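Checking a laundry unloading claim

Mivwood says its unloading policy clears a washer drum 80 times in a hundred. Before you believe that, look at what the wrist camera has to work with.

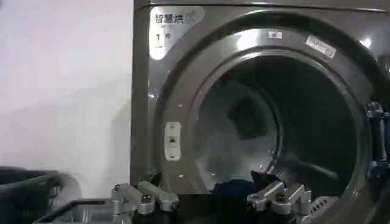
Step 1: Sort your trials

Put dark garments in a separate group. Black cloth against a dark drum is a hard case, and an average hides it. Our dark group had 16 trials – too few to trust.

Step 2: Keep the hazy views

Don't delete them before scoring. Reflections and glare belong in the result. 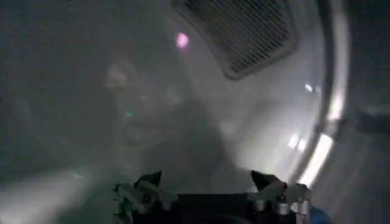
Emiliano Ulloa wrote that he would still drop them from training, but never from the test set.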